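How to scale a 4-20 mA panel meter without trusting the quick-start card

Posted 2018-04-14

Every panel meter I have bought in the past few years came with a folded card promising setup in minutes. The card for the Losport process indicator has six steps and a drawing of a smiling tank. Follow it and you will get a number on the display. Whether it is the right number is another question, and the card has nothing to say about it.

I use the Losport in what follows, but the Tultis meters work nearly the same way with different menu names. You will need a loop calibrator or some other current source you believe in, a multimeter, a small screwdriver, and the range sheet for your transmitter.

Step 1. Find out what the transmitter is really set to.
Don't go by the tag. Tags get written on the day of purchase and transmitters get re-ranged later by people in a hurry. Connect to it if you can and read the range off the device. Write down the value at 4 mA and the value at 20 mA, with units. If the tag and the device disagree, believe the device and replace the tag.

Step 2. Decide who powers the loop.
The meter has a 24 V transmitter supply on its own pair of terminals. Use it or use an outside supply, but never both in the same loop. The card shows only the first arrangement and doesn't mention that there is a second. Kill the power and check with the multimeter before you move any wires. 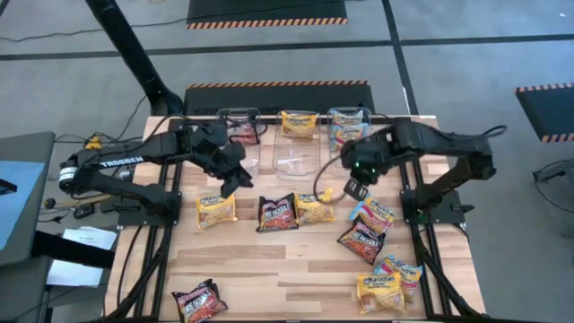
Step 3. Set the input type before anything else.
Hold the menu key until INP shows, then pick 4-20. Changing the input type later wipes the scaling on this model. The full manual puts that in a footnote. I found it the other way, after entering everything once already.

Step 4. Enter the scaling by hand.
There are two methods. The "teach" method reads the live signal and asks you what it should mean. It sounds clever, and sales people love it. I would leave it alone unless you have a calibrator on the input, as it will happily store whatever the process was doing when you pressed the button.
The manual method takes four entries:
IN LO: 4.00
DSP LO: the value at 4 mA
IN HI: 20.00
DSP HI: the value at 20 mA
On my tank the top of the range is 1192 gallons, so DSP HI is 1192 with the decimal point set to none. Set the decimal point first. On older firmware, moving it afterward shifts the scaling too – I have no idea why anyone thought that was a good plan.

Step 5. Check five points, going up and coming down.
Feed in 4, 8, 12, 16 and 20 mA and write down what you see. With a range of 0 to 1192 the display should read 0, 298, 596, 894 and 1192. The ends will nearly always look fine. It's the middle that shows you a square root function somebody left switched on.
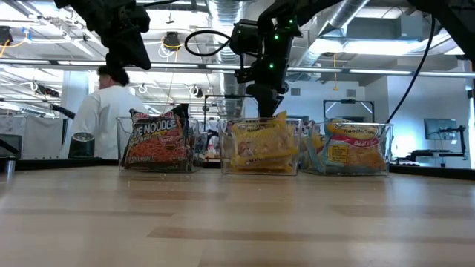 Step 6. Slow the display down, but not much.
The filter runs from 0 to 40. The factory setting on mine was 11, which made for a lovely steady reading and an alarm that tripped late. I run it at 6. If the number jumps around at that setting, look at your shield grounding before you reach for more filter. The shield should be grounded at one end only.

Step 7. Set the failure reading.
Pull one loop wire and watch the meter. Some units show an error and some sit at zero as if the tank were simply empty. On the Losport this is under FLT, and it ships turned off. Turn it on and choose which way the relays should go. Then pull the wire again and make sure they go that way.

Step 8. Lock the menu and record the settings.
The default lock code is printed in the manual, so change it. Write the scaling values on paper and keep them inside the enclosure door. Chuensuk sells a software package that stores the settings on a computer, and I did try it. It works, but it wants its own cable, and the cable costs a good fraction of the meter.

A note on the accuracy figure. The Storkthorpe catalog quotes one number for the meter at room temperature. Add the drift figure from the back page, then add the transmitter's own error, before you promise anyone that the last digit means something. On my tank it doesn't, and I have rounded the display to the nearest 5 gallons.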